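# Plerkent : les dons mensuels financent désormais le suivi après l'opération

L'association Plerkent, qui met en relation des donateurs particuliers et des patients sans couverture médicale, élargit son programme de dons mensuels. À partir de juillet, les sommes versées pourront couvrir les consultations de contrôle, les pansements et la rééducation, en plus de l'intervention. Jusqu'ici, la prise en charge s'arrêtait à la sortie de l'hôpital.

La décision a été présentée mardi aux donateurs, lors d'une réunion en ligne ouverte à 18 heures. Elle était demandée depuis longtemps par les équipes soignantes, qui voyaient des patients renoncer à leur visite de contrôle faute de pouvoir payer le trajet ou les médicaments.

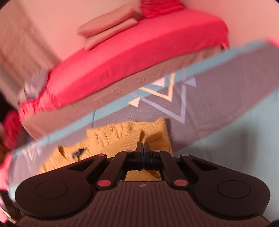
Le programme mensuel fonctionne par attribution automatique. Chaque donateur choisit un montant, et l'association affecte la somme à un patient dont le dossier a été validé par un médecin. Le donateur reçoit ensuite un court message sur la personne aidée, puis un second quand l'hôpital a transmis son compte rendu. Ce fonctionnement ne change pas. Seul le coût affiché pour chaque dossier sera plus élevé, puisqu'il comprendra les soins de suite.

Plerkent compte aujourd'hui environ 3000 donateurs mensuels. Une partie d'entre eux donne depuis les premiers mois du programme, avec des montants souvent modestes. L'association précise qu'aucun prélèvement ne sera augmenté sans accord écrit et que les personnes qui ne souhaitent rien modifier n'ont aucune démarche à faire.

## Un premier essai à Corberg

Avant d'être généralisé, le dispositif a été testé à la clinique de Corberg, qui reçoit surtout des patients opérés d'une hernie, d'une fracture mal consolidée ou de la cataracte. L'essai a duré deux mois. Les patients concernés repartaient avec un rendez-vous de contrôle déjà fixé, un bon de transport et le numéro d'une infirmière joignable en journée.

Yeison Zapata, qui coordonne les dossiers médicaux de l'association, a suivi l'essai sur place. « Les gens venaient au contrôle quand le trajet était réglé d'avance. Quand il fallait avancer l'argent et se faire rembourser, beaucoup ne venaient pas », explique-t-il. Selon lui, la principale difficulté a été administrative : les factures des transporteurs arrivaient en retard et sous des formes très différentes, parfois sur un simple carnet.

Un modèle de reçu unique a donc été adopté. Il sera utilisé dans tous les établissements partenaires, avec une version traduite pour ceux qui en font la demande.
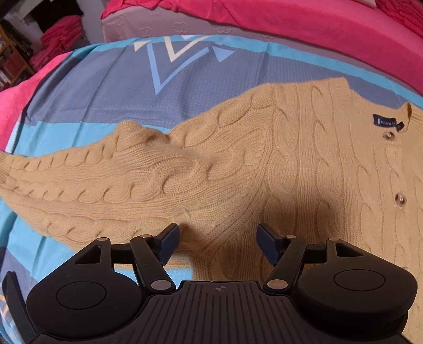

## Deux types de dossiers

Les soins de suite ne seront pas proposés partout de la même manière. Plerkent distinguera deux types de dossiers :

- les dossiers courts, pour les interventions qui demandent une seule visite de contrôle. Le transport et les médicaments sont payés en une fois ;
- les dossiers longs, pour les patients qui ont besoin de rééducation ou d'un appareillage. La somme est versée à l'établissement par étapes, sur présentation des comptes rendus.

Les enfants opérés d'une malformation du pied seront parmi les premiers à bénéficier des dossiers longs. Leur traitement suppose des attelles à remplacer au fil de la croissance, une dépense que les familles assumaient seules après l'opération.

Pour les attelles, l'association travaillera avec l'atelier Plidska, déjà fournisseur de la clinique de Corberg. Les tarifs ont été négociés pour l'ensemble des partenaires – les établissements restent libres de garder leur fournisseur habituel si le prix est comparable.

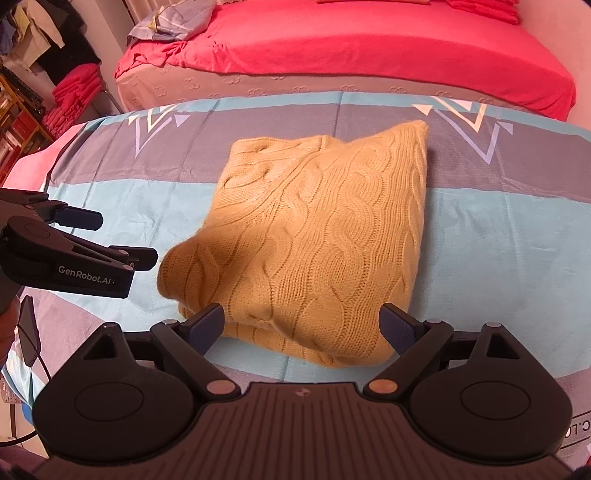

Le financement repose en grande partie sur les dons mensuels, complétés par une aide de la fondation Vũ. Celle-ci prendra en charge les frais de gestion du nouveau dispositif pendant sa première année. Plerkent n'a pas communiqué le montant de cette aide, mais indique qu'il figurera dans son prochain rapport financier.

Les patients déjà opérés ne sont pas oubliés. Ceux dont le traitement est encore en cours peuvent demander l'ouverture d'un dossier complémentaire auprès de l'établissement qui les a reçus. La demande doit être signée par le médecin traitant et accompagnée du dernier compte rendu. Elle sera examinée dans l'ordre d'arrivée.

Les donateurs recevront par courriel une présentation détaillée du nouveau fonctionnement. Le montant du don, la fréquence des messages et l'adresse d'envoi du reçu fiscal peuvent être modifiés à tout moment depuis l'espace personnel du site.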